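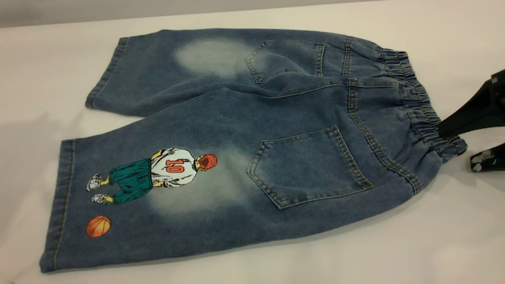
Rustside > Blog > Closet

I spent Sunday afternoon on the denim shelf. The rule this year is one shelf, nothing stacked on the floor, and summer things go in the bin under the bed until March.

Flat folding never lasts in my closet - pull one pair and the rest come down. I've switched to small bundles. Elastic gathers like the ones on this denim go at the left end, one on top of the other, and the thick part goes to the right.

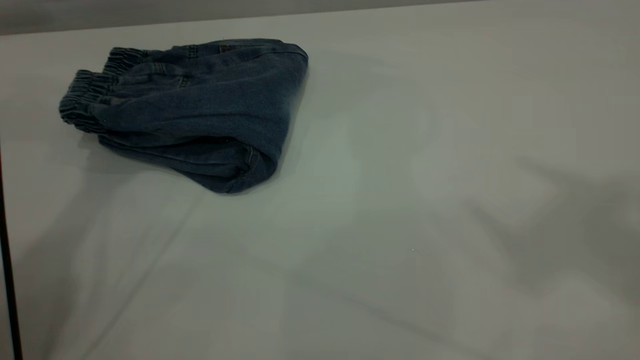 Shelf space is the real problem. Mine is shallow, so a long fold hangs over the front. A bundle with a rounded end, like this one, can go in sideways and still leave room for sweaters.

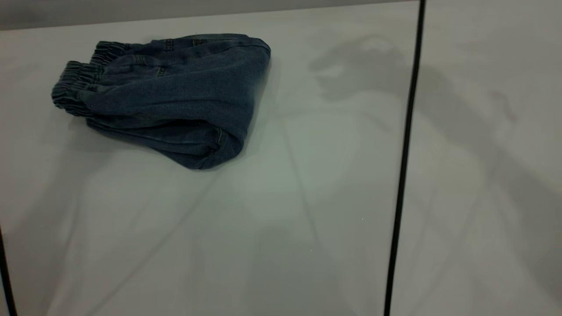

Posted Sunday, December 10, 2023 by the Rustside blog

I still have the belts to do. The bin from Gondley has 2 dividers and I only need one.

Recent posts
Mending a pocket corner
Ramadan pantry list
A wet weekend in Drandavdale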